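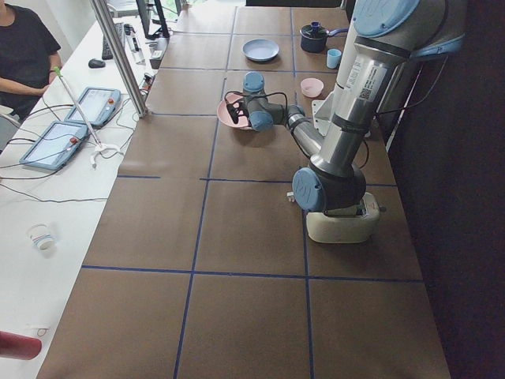
3.2 餐具和桌面分区

先说说我们为什么会在一套餐具上花这么多工夫。做家务收纳研究的人，多半喜欢从衣柜或者书架下手，我一开始也是这么打算的。后来在Golob厨房里蹲了整整一个七月，看大家怎么把碗碟摆上桌、又怎么收回去，我才发现餐具有意思多了：东西小，形状差别大，每个人心里都有一套"就该这么放"的规矩，可你真去问，他又说不清楚。

所以这一节只谈摆放本身。我们用的东西很家常，盘子、小碗、杯子，再加一口带盖的小锅。颜色以粉色和蓝色为主，这是Jacobus Ndlovu挑的，他坚持颜色种类要少，否则受访者会忍不住按颜色归类，把形状和用途全抛到脑后（我们在Mullance做预研时就吃过这个亏，当时那套杯盘五颜六色，结果几乎每个人都摆成了彩虹）。可颜色一少，又冒出新的问题：粉盘和粉碗算不算"一家"？浅蓝的盘子该跟浅蓝的杯子走，还是跟粉盘子走？这类犹豫，恰恰是我最想听的。

桌面怎么分区，我们来回改了好多次。最后定下来的做法见图1：棕色桌垫上用深蓝色胶带贴出方格，餐具集中放在桌子远端，粉盘和浅蓝盘靠在一块儿，带蓝柄的深色小锅在浅蓝盘右侧，往下依次是浅蓝小杯和粉色小碗，近处的格子留着不放餐具。格子的好处是记录起来特别省事，写一句"锅，远排右二"就够了，不用拿尺子量。坏处嘛，Spyros Nikolovski提醒过我好几回：人一看见线，就想把东西规规矩矩放进线里。他说得对，我后来翻访谈笔记，确实有人问"压线行不行"。我们的回答一律是随便放。

图1 分格桌垫与餐具的摆放。

正式记录一共收了47份摆放方案，每份都配一段访谈。我按两个问题来读这些材料。第一个问题是谁挨着谁。说实话我原以为锅会被当成中心，毕竟它最高，还有个显眼的长柄。可不少受访者先动的是盘子，盘子定了，杯子和碗才有着落，锅反而被推到一边，理由也很生活化："锅是灶上的，不是桌上的。"第二个问题是锅柄朝哪儿。这个细节在Grondell编码表的旧版里压根没有，是我们后加的。有位受访者把柄转了又转，最后解释说，她家厨房窄，柄朝外会挂到围裙。你看，桌上明明没有围裙，也没有窄过道，她还是把自己家的厨房带过来了！

小碗的情况要麻烦一些。它跟杯子个头都不大，有人把两样看作一对，有人坚持碗得跟着盘子。编码的时候我和Jacobus意见不一，他主张按相邻格子来判，我更愿意听受访者自己怎么说。最后两种都记，分成两列，遇到对不上的就保留原样，不强行合并。表格是难看了点，但我不想为了整齐把这些分歧抹平。

还有一点得交代：收拾和摆放，我们是分开编码的。摆的时候大家愿意慢慢琢磨，收的时候讲究的是快，能叠就叠，杯子常常直接塞进碗里。两种逻辑混在一起读，很容易得出"此人没有规律"的判断，其实他有两套规律。收纳阶段的编码规则放在3.3节，那里用的是Vivareo收纳日志的格式，条目名称和本节保持一致。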